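Brarnwood Two-Hand Gripper Kit for School Robotics Clubs

Wednesday, February 5, 2020 -- By the Brarnwood Classroom Team
Category: Clubs & Competitions > Manipulation > Kits

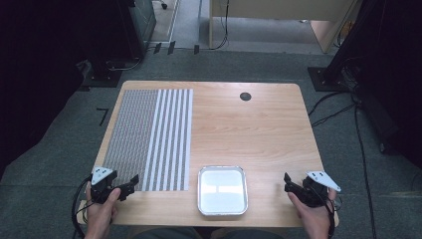 Does the kit come with its own computer?
Most clubs run it from a laptop they already have. The Seseo software is on the USB stick in the lid pocket, and a second copy can go on the coach's machine.

The kit is made for student teams working on tabletop pick-and-place tasks. One student holds a gripper in each hand and does the task while the software records the motion. The team then uses those recordings to train an arm for the Trarumitz Challenge or for a class project.

In the box: 2 handheld grippers with cables, spare finger pads, the USB stick and a printed coach's guide. The arm is sold separately. We recommend the Kakakhel bench arm, but the files export to a plain text format that other arms can read.

The guide has 36 short lessons. The first few cover grip, pace and where to stand. Later ones deal with sorting recordings, throwing out the bad ones and writing the engineering notebook. A club meeting twice a week from October can collect nearly 1000 recordings before the spring event -- more than a first-year team needs.

Tape the table position on the floor before the first session. If the table gets moved halfway through, start a new folder.

Grippers are covered for 2 years. Finger pads wear out with use and are not covered. Purchase orders from schools are accepted.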